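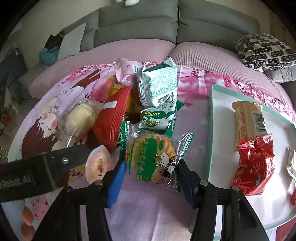 Hair oil before or after washing? (fine hair, hard water)

samer_q
Hello all, I am new in this forum and I hope I write in the correct section. My name is Samer Qaisi, I am 46 years old and I moved to Pesden in March. Before that I lived in a place with very soft water and my hair was never a subject for me. It is fine, a little wavy, to the collar. Now it feels like string after each wash and when I comb it in the morning I hear it, if you understand what I mean.

My sister recommended an oil, the Drolico one in the brown bottle. On the label it says to put it "as desired", and this does not help me at all. I have tried it in two ways:

1. After washing, on damp hair, 2 drops. The ends were softer but by the evening the hair at the front was flat and looked dirty.
2. Before washing, left for one hour under a towel. I had to shampoo twice to remove it and then the ends were dry again.

Which way is right? I wash every second day. Shampoo is from the supermarket, no conditioner until now because I was told it is too heavy for fine hair. I would be thankful for an exact routine, I am a person who likes exact.

marrowfat
Welcome! Who told you no conditioner on fine hair? Please bring them here so I can shout at them. Get a light one, put it from the ears down, leave it while you wash the rest of you, rinse. Do that for two weeks before you bother with any oil at all. I bet the oil goes in the cupboard.

Tilda_B
Before, always before. I have done it since I was a girl and my hair is fine as anything. Your mistake is the shampooing twice. If you need two shampoos you used too much oil. It should be a teaspoon at most, only on the bottom half, and it doesn't need an hour.

samer_q
Thank you both. Tilda, I used much more than a teaspoon, I must admit. I thought it must be wet through, like when you marinate something. How long do you leave it, if one hour is too long?

Marrowfat, it was a barber, many years ago. I never checked the information.

Tilda_B
Twenty minutes. Long enough for a cup of tea. An hour won't hurt you, it's just no better.

kestrel_lane
I'm going to disagree with Tilda, sorry. Oil before the wash did nothing for me except make the bath slippery. On damp hair afterwards it made a real difference, but 2 drops is too much for collar length and fine. Use one drop, rub it between your palms until you can hardly feel it, and only touch the last bit of the hair. Never the front. Whatever is left goes on your elbows.

And I know that brown bottle, the dropper gives enormous drops.

Tilda_B
It did nothing for you because you have bleached hair, Kes, you said so in the other thread. It's a different animal.

kestrel_lane
Bleached hair is supposed to drink up oil, so if it didn't work on mine I don't see why it would work on his.

marrowfat
Can I drag this back to the water? He says himself it started when he moved. I'm not in Pesden but I'm near enough, in Dritham, and our kettle goes white in no time. That stringy feeling with the squeak is what I had until I started using a chelating shampoo once in a while. Not every wash, it strips. I do every second Sunday or thereabouts, when I remember.

samer_q
The kettle! Yes, mine is also white inside, I had thought it was an old kettle. I didn't know the word chelating, I have now looked it up. Is it the same as a clarifying shampoo? In the shop here they have only clarifying.

marrowfat
Not the same, though the labels muddle them. Clarifying is for getting rid of old product and grease. Chelating is for the minerals. Look on the back for EDTA or phytic acid quite high in the list. Hauser does one in a white tube that I get on with. Smells like a swimming pool changing room, mind you, but it rinses out.

old_fringe
I have tried the Hauser one and it turned my hair into hay. I would not give it to somebody whose hair is already dry. A vinegar rinse costs pennies: a spoon of cider vinegar in a big jug of water, pour it over at the end, done. I am 60 and people still ask me what I use.

marrowfat
Did you put conditioner on after it?

old_fringe
No.

marrowfat
Well then.

old_fringe
The tube doesn't say you must.

kestrel_lane
Vinegar made my scalp itch, so go carefully with that, Samer. Do a small patch behind the ear first and don't do it if you've got any scratches. Also keep it well out of your eyes.

samer_q
I have read everything two times and I made a plan. Please tell me if it is wrong:

- Conditioner each wash, from the ears down, three minutes.
- White tube one time now, with conditioner after, and then not again before two weeks.
- No oil in the first two weeks, so that I know what is doing what.
- After that, one week the method of Tilda (teaspoon, twenty minutes, before) and one week the method of kestrel_lane (one drop, after).

The vinegar I keep in reserve. I don't say it is bad, old_fringe, but my wife has a strong opinion about vinegar in the bathroom.

Tilda_B
One week each isn't enough, give them a month. Otherwise that's sensible.

kestrel_lane
I'd say a week is plenty for the after-wash way, you see it the same day. And comb with a wide comb while the conditioner is in, start at the bottom. Don't rub with the towel, squeeze.

samer_q
I come back with news, as I promised my sister that I would also write it here. The conditioner made more difference than I believed possible. The morning noise of the comb is gone after the third wash. The white tube I used one time and yes, the smell is of a changing room, but the hair felt clean in a way I had forgotten. With conditioner after, no hay.

Then the oils. Tilda's way gave me softer hair for the whole two days until the next wash. The one drop way looked nicer on the first day and on the second day I was again a little flat in front, but maybe I am still touching the front without noticing. For now I do Tilda's way once in the week and on the other washes nothing.

kestrel_lane
I'll take second place. Glad it's better. Try half a drop?

samer_q
How does one make half a drop?

kestrel_lane
Dip the end of the comb in the bottle.

old_fringe
Still think you should try the vinegar when your wife is out.

pip_and_comb
Sorry to jump in, does any of this work for thick curly hair? Mine's past my shoulders and I'm in a hard water area as well. I'm using a conditioner from the Drolico range and getting through a bottle far too fast.

marrowfat
The water part does. The amounts don't, you'd need a lot more oil than he uses. Start a new thread and put your routine in it, you'll get more answers than at the bottom of this one.

Questions about the forum? Contact the moderators | Posts remain the copyright of their authors | Back to top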